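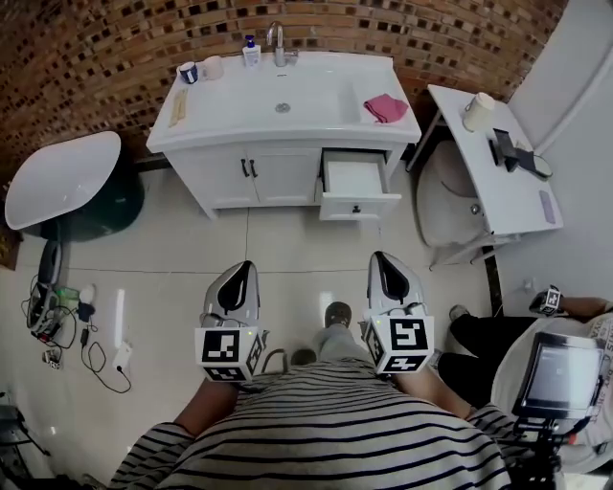 Waschtisch vor der Ziegelwand, Schublade offen

Lalia-Liste, Beitrag 3058
Betreff: Re: Re: Bad oben, Ablage, Zuständigkeiten (war: Wem gehört der Becher)

Hallo in die Runde,

ich antworte zwischen den Zeilen, dann kann mir wenigstens keiner vorwerfen, ich hätte nur die erste gelesen.

> Liebe alle,
> ich war heute Morgen gegen sieben im Bad oben und möchte
> ohne jeden Vorwurf festhalten, dass man sich dort
> inzwischen nur noch mit angelegten Ellbogen waschen kann.

Ich habe den Vorwurf gesucht und gleich gefunden. Die Platte ist breit. Um das Becken herum ist reichlich Platz für Ellbogen, auch für meine. Was stört, steht hinten links an der Kante und liegt ansonsten dort, wo es jemandem aus der Hand gefallen ist.

> Auf dem Waschtisch stehen Trinkgefäße. Es handelt sich um
> ein Bad. Wer Kaffee trinken will, kann das in der Küche
> tun, dort gibt es sogar Stühle.

Einverstanden, was die Stühle angeht. Ich bitte aber um Milde für den weißen Becher ohne alles. Der ist zum Zähneputzen da und hat nie etwas anderes behauptet. Der blau-weiße daneben ist der Problemfall. Er kam im Juli aus der Küche, nur für einen Tag, und hat sich seitdem bis zur Seife vorgearbeitet. Wer ihn vermisst, kennt den Weg. Wer ihn nicht vermisst, hat vermutlich selbst zu viele Becher, und das wäre ein eigenes Thema für diese Liste (bitte nicht heute).

> Außerdem liegt da seit Tagen ein beiges Stäbchen. Ich habe
> es nicht angefasst und werde es nicht anfassen.

Gesehen, links auf der Platte, schräg. Kamm? Bürstenstiel? Ich will mich nicht festlegen. Im Haus kursieren inzwischen mehrere Theorien, und keine davon stammt von der Person, die es hingelegt hat. Vorschlag: Wenn es bis zur nächsten Putzrunde keinen Namen hat, kommt es zu den Fundsachen, wo es den einzelnen Handschuh kennenlernen kann.

> Und warum hat der Schrank eine Schublade, wenn alles
> OBEN steht??

Die doppelten Fragezeichen nehme ich zur Kenntnis. Die Frage ist trotzdem gut. Wir haben damals 383 Euro für den Waschtisch bezahlt, Modell Drullano, nach einer Debatte, gegen die diese hier kurz ist. Das Hauptargument war der Stauraum. Ich war für das Modell ohne Schublade und erwähne das selbstverständlich nur der Vollständigkeit halber. In der Schublade liegt: nichts. Man zieht am kleinen runden Knauf und blickt in weiße, vollkommen unberührte Leere, während oben gedrängelt wird.

> Ich schlage ein Regal vor. Ruiz-Ortega hat eins für 509,
> das könnte man an die Ziegelwand schrauben.

Nein. Ich schreibe es gern noch einmal höflicher: lieber nicht. Erstens wird an der Ziegelwand nicht gebohrt. Die dunklen Steine zwischen den roten sind das Einzige in diesem Bad, was Besuchern jemals positiv aufgefallen ist. Zweitens wäre das Regal nach vierzehn Tagen voll, und dann stünden die Becher eben auf Augenhöhe. Drittens gibt es neben dem Schrank noch das weiße Tischchen mit den dünnen Metallbeinen, über das in der ganzen Diskussion noch kein Wort gefallen ist. Mit dem könnten wir anfangen, es kostet nichts und ist schon da.

> Wer soll das alles jetzt machen? Ich nicht.

Dachte ich mir. Also mache ich den Anfang und schreibe auf, wie es aus meiner Sicht laufen könnte. Einwände bitte an die Liste und nicht auf Klebezetteln am Spiegel im Flur.

1. Die Platte

Oben bleibt, was man mit nassen Händen braucht. Das ist die Seife im Spender mit dem blauen Etikett, und danach wird es schon dünn. Der Zahnputzbecher darf bleiben, siehe oben. Der andere geht nach unten in die Küche und wird gespült, bevor er in den Schrank kommt, in dieser Reihenfolge.

Dann das rosa Tuch. Ich bin ausdrücklich für das rosa Tuch. Es hat seinen Platz rechts, und gefaltet macht es etwas her. Leider hält der gefaltete Zustand hier nie lange vor, und zerknüllt sieht es aus, als hätte jemand mitten im Abtrocknen einen Anruf bekommen. Falten dauert vier Sekunden, ich habe es gestoppt. 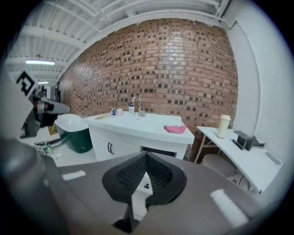
2. Die Schublade

Hinein kommen Kämme, Bürsten, Haargummis, Nagelscheren und alles andere, was kleiner ist als eine Hand und keinen Strom braucht. Keine Medikamente, keine Batterien, keine Schrauben »von irgendwas«. Hinterher wird sie wieder zugeschoben, man stößt sich sonst in Hüfthöhe daran (blauer Fleck auf Anfrage).

3. Hinter den Türen

Putzmittel, Ersatzseife, Klopapier. Die Silex-Scheuermilch bitte aufrecht. Zur Erinnerung: Die dunklen Griffe sind zum Anfassen, die weißen Flächen daneben sind es nicht, auch wenn die Fingerspuren eine andere Auffassung erkennen lassen.

4. Das Tischchen

Handtücher. Nur Handtücher. Sobald dort noch ein Becher dazukommt, beantrage ich das Regal selbst.

Wenn bis morgen Abend keiner widerspricht, hänge ich Punkt 1 bis 4 innen an die Tür. Die Frage, wer den Abfluss sauber macht, habe ich absichtlich nicht angeschnitten, dafür bitte einen neuen Betreff aufmachen.

Grüße aus dem ersten Stock

PS: Der blau-weiße Becher ist meiner. Ich hole ihn nachher.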